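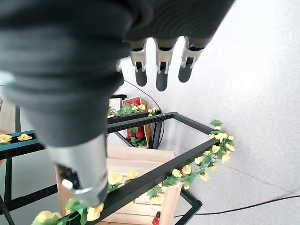
손목 카메라로 본 오른쪽 진열대. 노란 꽃 너머로 빨간 사과가 보인다.

2월, 모언컴 전시장 설치 이틀째. 아침부터 다로라 손만 붙들고 살았는데 정말 재밌었다! 손목 모듈을 풀어서 다시 조이고, 케이블은 팔뚝 바깥쪽으로 여유를 두고 돌렸다. 어제는 너무 팽팽하게 묶어서 손목을 끝까지 돌리면 걸렸는데, 여유를 15밀리 더 주니까 부드럽게 돌아간다. 엄지 영점도 다시 잡았다(세 번 만에 성공!).

점심 먹고는 포도. 사과보다 훨씬 어렵고 그래서 훨씬 신난다. 쥐는 힘을 80에서 시작해 조금씩 내려 봤고, 손가락으로 송이 밑을 감싸는 자세가 제일 마음에 든다.
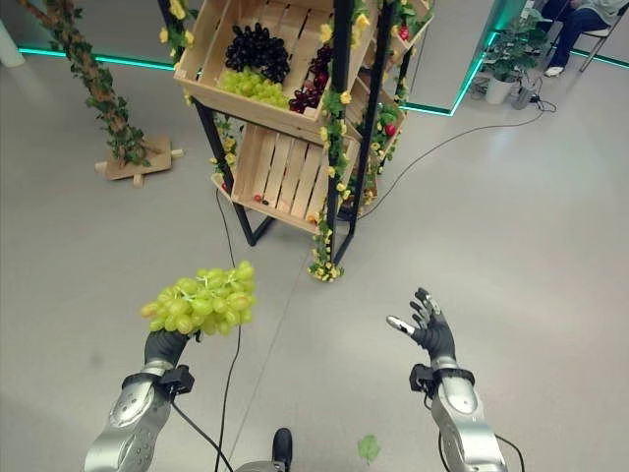 저녁 점검

손가락 힌지 핀을 하나씩 눌러 보고 손끝 패드를 닦았다. 왼손 약한 토크 값은 뷰벡 프로그램에 2번 프로파일로 저장. 오른손은 편 자세에서 손가락 벌어지는 각도를 보는 중인데, 검지가 아직 살짝 늦게 따라온다. 클루티에에서 받은 예비 핀이 3개 있으니 내일 하나 갈아 보고, 그래도 늦으면 구동부 쪽을 열어 봐야지. 벌써 궁금해서 잠이 올까 싶다.
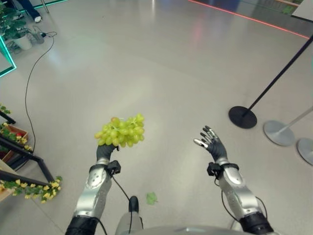
왼손은 청포도, 오른손은 편 자세. 바닥에 잎 하나.

내일은 케이블 타이 더 챙겨 갈 것.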